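On the Keeping of Household Accounts

It is the position of this blog that every household, however small, benefits from a written record of its spending. The record kept at this address began in July, ten years ago, in a plain Hiler ledger, and now runs to 2637 entries.

Small purchases are entered in full. Sweets, stamps and bus fares were formerly grouped under "Sundries," a practice discontinued when that column passed 200 dollars in a single quarter.
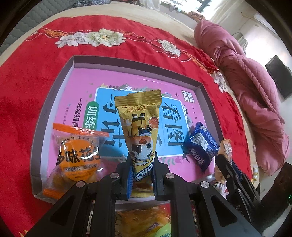 Elfriede Buschmann wrote from Prurnham to object that a separate line for every trifle makes the book unreadable, and that her own household closes its accounts on the 28 of each month with four headings only. Her letter was considered carefully. Four headings may serve a settled household, but they do not show where the money went.

The present arrangement will therefore continue. Receipts are to be entered on the day of purchase and kept in the drawer until the page is totaled.

Recent Posts
Choosing a Ledger
Rornik Pens: Second Notice
The Heating Bill, Reviewed

Contact | Copyright 2019 | Back to top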